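Open day at Tellum – quick notes before I forget

Got back an hour ago, still have the lanyard on. Typing this fast because the kids need picking up.

So Tellum finally let people in. I've been on their mailing list forever and this was the first time I got a slot. Parking was a mess, signs pointing to the wrong building, met Araba Darko in the lot who was just as lost as me. We went in through the loading dock in the end.

First half hour was talks. Shengli Wei did the main one, on why household chores are so hard for robots. Good speaker, slides too small. The bit I wrote down – cloth never lands the same way twice, so you can't just program one fold and play it back. Their fix is to have people do the chore over and over with hand-held grippers, record it, and train on that. They want 2,000 recordings of bed tasks alone before they let an arm try. They have 368. Long way to go!

Then the part I came for. The bedroom setup. Real bed, big gray padded headboard, washing machine in the back corner with foam blocks piled up on it. You work with the gripper instead of your fingers, which sounds easy. It is not easy. Your wrist wants to do everything and the jaws only do open and close. I got maybe one decent pinch of fabric in my whole turn and Ginevra Farina, who was running the station, was very polite about it. 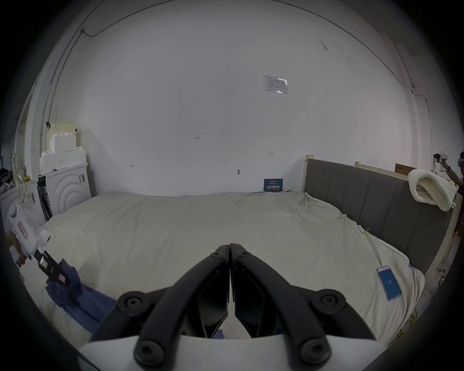 What it's like to use one

Two black fingers that swing in from the sides and meet in the middle, so you end up looking through the gap to see what you're grabbing. The blue cloth was my nemesis. Press down too hard and you just pin it to the mattress. Too light and it slides out. Iddrisu Yakubu went after me and made it look like nothing, so maybe it's me.

Heavier than I expected too. My forearm was done after 13 tries. No idea how the staff do this for a whole shift, I asked and they rotate.

Other stuff

Plirnix had a table by the coffee with a bin sorting demo, but the line was long and I skiped it. Regret that a bit. Grabbed a leaflet.

Asked if the public can sign up to do recordings. Yes, paid by the session, list opens in September. Probly going to put my name down.

Ok, late for pickup. More photos when I get them off the phone.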